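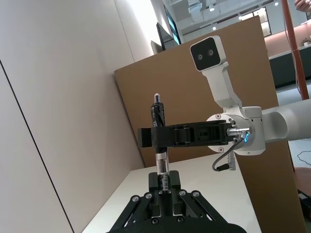
Catherine Lamont says I've been looking at the wrong end of the problem all week. She left a comment under my last post saying that when a handover drops a part, everybody stares at the fingers, and she'd bet me a coffee it was in the messages. I owe her a coffee! A big one, with something baked on the side.

If you missed the earlier posts, Drindance is the handover program I've been writing for the two arms. One arm holds a slim piece upright, the other comes in from the side and takes it. People do this with a pen fifty times a day without looking up from the phone. Getting two machines to do it has been the most fun I've had at a bench in years, and also the most maddening, and last week it gave me a proper fright. So this one is about what went wrong. It's long, sorry, I got going and couldn't stop.

Over the weekend I ran 600 handovers. I was so pleased with that number that I told my mother. Four of them failed, and all of them the same way: the giving arm opened before the taking arm had closed, and the piece dropped onto the table. I had been sure it was grip. The lower part of the piece is clear and smooth with a little label stuck on it, and the fingers hold it just below the label, so I had this whole theory about slick plastic and rubber pads. I ordered pads from Subramaniam. They came very fast and they're lovely pads. They did nothing at all for this.

What I should have done is what I finally did on Thursday night, which was line up both arms' logs next to each other. (Do this first. I say it every time and then I don't do it.) The giving arm waits for one message before it opens, a flag called HELD. The taking arm sets HELD when its fingers have closed and the current says there's something between them. Simple enough. In all four failures the giving arm got HELD before the taking arm had even finished its approach. It wasn't a glitch or a garbled message, it was a perfectly good HELD. It was just from the handover before!

I sat there grinning at the screen like a fool. I love that moment, when a thing that's been random for days suddenly has edges.

Here's how it happens. Normally Drindance clears the flag at the top of each cycle. But if there's a pause in the middle, say I press stop to move a cable, the program resumes where it left off and skips the top. The flag lives in Zaris, the little message relay that sits between the arms, and Zaris has no idea anybody paused. It keeps whatever it was last told and hands it over to anyone who asks. I had paused exactly four times over the whole run. I checked the times against my notebook and they match, every one.

Now the part that scared me.

On the last failure I was in the room. The piece dropped, the taking arm closed on nothing, and both arms sat still. Nothing was moving and nothing was humming. There's a blue light on the wrist, and somewhere along the way I'd gotten into the habit of thinking "blue and quiet, all good." I leaned in to pick up the piece.

The arms weren't stopped. They were waiting. I'd written a timeout of 3000 milliseconds for an empty grasp, after which the taking arm backs off and tries again. I wrote that line myself, on a rainy Sunday, and I was proud of it! It counted down while I was leaning over the table, and then the arm swung back out right past my forearm. It brushed my sleeve. The speed was set low and I wasn't hurt, and I still had to go and sit on the floor for a bit.

I've thought about it a lot since. A waiting arm and a stopped arm look identical from where I stand. I knew that, I've even told other people that. But after hundreds of good cycles I'd gotten friendly with the thing, and I reached in like I'd reach for a mug.

So, what I've changed:

HELD now carries the cycle number. The giving arm ignores any HELD that doesn't match the cycle it's in. This was two lines of code and I'm a bit embarrassed by how well it works.

Any pause clears every flag in Zaris, and resuming goes back to the top of the cycle. It's slower, and I don't mind.

An empty grasp is now a real stop. The retry is gone. The arms hold until I've gone to the pendant and restarted by hand. I miss my clever retry a little bit.

I put a strip of tape on the table and the rule is that nothing of mine crosses it unless the stop button is in. Pressed, latched, and I say "stopped" out loud. Yes, alone in a room. I feel silly and I do it anyway.

To test the fix I went looking for trouble, which is the best kind of testing. I paused at every spot I could think of: mid-approach, fingers half closed, both grippers on the piece at once, one gripper just letting go. That third one was interesting. With both arms holding the piece, clearing the flags and going back to the top meant the giving arm tried to return to its start position while the other arm still had hold. You can imagine. It was a slow tug, the force limit tripped, and the piece bent a bit and sprang back. Good thing I was standing behind the tape!

So there's now a check on resume: if both grippers report something in them, nobody moves, and the screen asks me which arm should let go. I haven't found a way to fool that one yet, though I've only had two evenings at it.

Still open is the label. The cameras find the piece by its outline and mostly do fine, but I'd like to read the code after the handover to confirm it's the right piece, and half the time a finger ends up over it. I could grip lower, but then the top wobbles when the second arm touches it. I could also rotate the piece, which means another move and another chance to drop it. If any of you have handed thin things between two grippers and kept a label readable, please tell me how, I'll try anything.

I'm also signed up to show all this at the Dramden open workshop in November, where there will be kids, and kids reach for things. Tape on a table won't do. I'm looking at a light curtain wired straight to the safety input, so it doesn't go through my code or Zaris at all. I've never wired one and I can't wait. If you have a favorite kind, or a story about a bad one, put it in the comments.

Catherine, name the café. I'm free any evening after six, except when the long run is going, and the next long run starts as soon as I've found my good screwdriver.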